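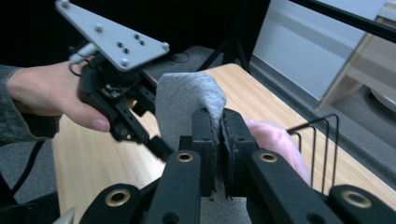
News > Robotics and Automation

Print this page | E-mail this release

Ferier opens hand-guided robot training program to outside partners

Sat 3 June

Ferier will let outside organizations use its hand-guided method for teaching robots to handle cloth, the company said. The first two partners are Flovell, a commercial linen service, and Pärn, which repairs and resells used clothing.

In the program, a person holds a gripper in each hand and does the job at a table: picking up a garment, folding it, setting it down. The grippers record the movement and the view from close to the jaws. Those recordings are then used to train a two-armed robot fitted with the same style of jaw. No robot has to be on site while the recording is done.

Ferier has collected 2,000 demonstrations to date, most of them with T-shirts, tea towels and pillowcases. Partners will add items from their own daily work.

"Cloth never lands the same way twice, so we need a lot of people doing the job in their own way," said Gareth Whiteley, program manager at Ferier. "Someone who folds for a living can pick up the grippers and be recording the same morning."

Remote control will still be used for some tasks, mainly those where the robot has to reach into a dryer or a deep bin. Operators doing that work take a 4-day course first.

Flovell will have 14 staff members taking part, all during paid hours. "They were asked, and they could say no," said Huguette Marchal, operations lead at Flovell. "The ones who signed up have plenty of opinions about how a sheet should be handled."

Recording at both partner sites starts later in June. Indivus will store and label the data under an existing agreement with Ferier.

Print this page | E-mail this release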